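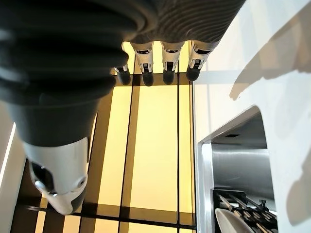

The floor of Room 203 in bright light, October.

Room 203: new lights, and what they showed us about the floor

Many of you have asked why Room 203 was closed for the first part of October. The short answer is that the old ceiling lights were replaced, and after that we had to do something with the floor.

The old lights in 203 were yellow and tired. Two of them made a noise, and the one near the sink was not working since the spring. I have used this room for my sewing evenings for a long time and I was used to it. I brought my own lamp from home and put it on the table, and I thought that this was normal. When the new lights were switched on for the first time, Merle McPhee and I stood in the door and looked down, and we did not say anything for a moment. The floor was much dirtier than we had believed. It had grey lines from the chairs, round marks from the pots of plants that stood by the window, and a large dull area where people walk from the door to the cupboards.

We first tried with normal floor cleaner and a mop. This took the dust but it did not take the marks. Merle then asked Brodie Nepia, who looked after the floors at Grimshaw before he retired, and he came on his bicycle the same afternoon with a bucket and a bag of pads. He told us that the dull area was old polish, many layers of it, put on top of the dirt each year. The polish had to come off completely before anything else.

So this is what we did. We carried the tables and the chairs to the corridor. We swept twice. Then Brodie put the remover on a small area, waited, and rubbed it with the pad, and after him came one person with a mop and clean water, and then one more with a dry cloth. Each strip of the floor took 45 minutes. I was the person with the dry cloth, and my knees remembered it for several days! Jaqueline Tlapale brought a garden kneeling mat for me on the second evening, and I want to thank her here, because I forgot to do it then.

The corners were the slowest part. Behind the radiator we found pins, a lot of pins, and I am afraid that most of them are from my group. We also found a small silver-colored earring in the shape of a leaf. It is in an envelope in the office, with the words "203 floor" on it.

The remover and the pads were paid from the small repairs money. We had 500 dollars for this, and we did not use all of it. Tane Paewai would like to spend the rest on a good mat for the door, one which is long enough that both shoes touch it before you come to the floor. I agree with him. If you know a shop that cuts mats to measure, please write to him.

There are now a few new habits that we ask from all groups who use the room:

Please lift the chairs when you move them. All chair legs have new felt under them, but the felt falls off when the chairs are pulled.

Plants stay on the window shelf or on a tray. The trays are in the lower cupboard, on the left.

If you spill something, wipe it with plain water. Please do not use the spray from the kitchen, it leaves a film and then we have the dull area again.

At the end of your time, sweep once from the window to the door. The wide broom has its own hook now, behind the door.

About the lights, some people have told me that they are too strong for the evening groups. I understand this, I also needed a few days. There are two switches by the door. The upper one is for the side with the window and the lower one is for the side with the sink, and for talking or for tea one side is enough. For hand sewing I use both, and my lamp has gone back home – it stands in my kitchen and my husband reads the newspaper under it.

Siyabonga Botha has asked if the reading corner in the next room can have the same lights. The electrician will look at it when he comes to check the fuse box. Until then the reading group is welcome in 203 on the evenings when it is free, and the booking sheet is on the office door as before. We start again with sewing at 5 in the afternoon, the usual week. Please bring your own scissors, and a small box with a lid for your pins.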